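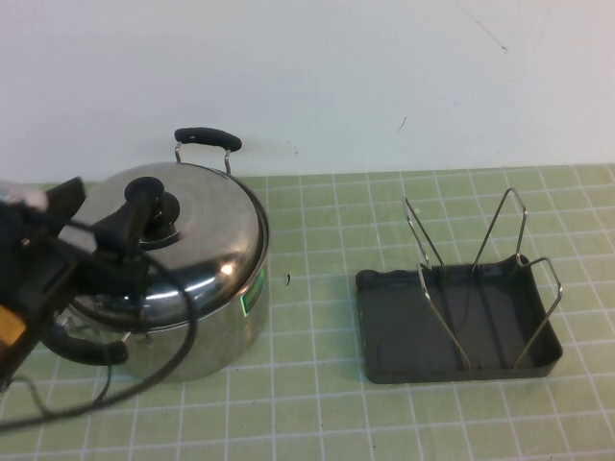

4.2 Lifting the lid: Hinora fingers against Carretero fingers

I'd been putting the lid task off for months, partly because I thought it would be dull. You come down on a knob, you close, you lift, you go right and you hang the lid on the rack. My children can do it. Then I watched the arm try it on a Monday morning (20 July 2020, the first entry in my lab book for this part of the work) and it was anything but dull, so it now has a section of its own.

What I wanted to compare was fairly narrow. The Hinora fingers are the ones we'd used for everything in Section 3: stiff, narrow at the tip, and very good at picking small things off a flat surface. The Carretero fingers are softer and wider, and they give a little when they meet something hard. Everything else stayed put. Same arm, same Wokis controller, same approach path from above, same closing force. Laurier Petrenko wrote the path and I did most of the swapping of fingers, which is a fiddly job with a small hex key and which I don't recommend doing before coffee.

I ran 98 attempts in all, shared evenly between the two sets. An attempt counted as good if the lid left the pot, stayed level enough not to catch on the rim, and ended up standing in the rack with the gripper open and clear. Anything else was a failure, even if it looked lovely up to the last moment. I was strict on this, and Laurier thinks I was too strict. We've agreed to differ and to put the logs online so that readers can score them as they like.

There were 14 failures. Most belonged to the Hinora fingers, and most of those came from the same fault: the tips met the knob slightly off centre, closed on its shoulder and slid up and off. The knob is small and rounded, so there isn't much to hold, and a stiff finger that lands in the wrong place has no way of settling into a better one. The Carretero fingers landed off centre just as often (they should, the path was identical!) but they tended to shuffle round the knob as they closed and find a grip anyway.

Figure 4. Fingers at the top of the lid during the comparison, with the wire rack in its grey tray over to the right. The carry from pot to rack crosses the open stretch of mat between them.

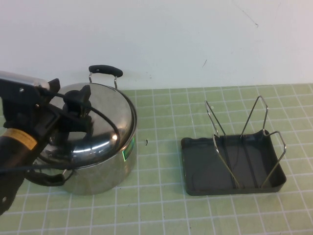

4.3 The cable, and what it did to my numbers

I need to own up to something about the cabling. The gripper cable is thin and fairly springy, and we'd left plenty of slack in it so the wrist could turn without pulling. In this task the slack hangs in a loop in front of the lid. I noticed it early on and decided it was harmless. In the first batch it mostly was, but now and then the loop brushed the lid during the lift and set it swinging, and a swinging lid is a miserable thing to aim at a wire rack.

I went back through the video to see how many of the failures I could blame on it. Just 2, as far as I can tell, one with each set of fingers, so it doesn't tilt the comparison either way. I've left them in the count. If you're building something similar, tie the cable back to the forearm and give it its slack further up the arm. We did that from November onwards, and the later sections all use the tidier routing.

The handles deserve a mention too. The pot has a wire handle with a black grip standing up at the back and another one low down at the front, and neither of them was in my collision model to begin with. Laurier's path happened to miss both. Had we come in from the back we'd have been in trouble, so please don't read the path as clever. It was lucky, and then we kept it.

4.4 Can the camera see a shiny pot?

Sort of. The depth camera sits on a short bracket by the gripper, where it gets a close view of whatever the fingers are heading for, and for cardboard boxes and wooden blocks it's a treat. Polished steel is another matter. The side of the pot behaves like a bendy mirror, and the depth values there jump about depending on what happens to be reflected in it, which very often includes the robot itself.
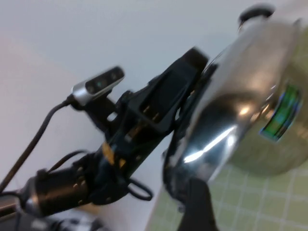 The knob was much kinder to us. It's black and sticks up clear of the lid, so the colour image gave a decent edge all the way round even when the depth behind it was rubbish. I ended up finding the knob in colour and taking its height from a single measurement made with a ruler at the start of the day. It isn't elegant. It does work for one pot, and it left an error of up to 8 mm sideways when the bright patch on the lid ran into the edge of the knob and pulled my circle fit along with it.

That sideways error accounts for a good part of the difference between the fingers, I think. Give both sets a perfect knob position and I'd expect the gap to shrink a lot. I tried this by hand at the end, nudging the arm until I was happy with the centring before letting it close, and the Hinora fingers held the knob nicely. I didn't do enough of these to put them in the table, so take it as an impression from someone who was tired and wanted to go home.

We also tried the green label on the side of the pot as a landmark. The idea was that a bit of printed colour on plain steel would be easy to pick out, and it was, but only while it faced the camera. Turn the pot a little and the label slides round the curve and its centre goes with it. Wokis lets you feed in a second camera, and adding the fixed view from beside the table helped here because it could see the whole outline of the pot at once. I've kept that arrangement for Section 5.

One last thing on the rack. Its loops are thin wire, and neither camera gave me depth on them that I'd trust. The Skillwood group has suggested wrapping the loops in matt tape. I'd rather not change the objects if I can help it, as I want them to stay the way they'd be in somebody's kitchen, so for this comparison the rack position was taught once by hand and the tray was lined up with the grid on the mat between attempts. Small slips in that lining up are part of the placing error in Table 3, and I haven't tried to separate them out.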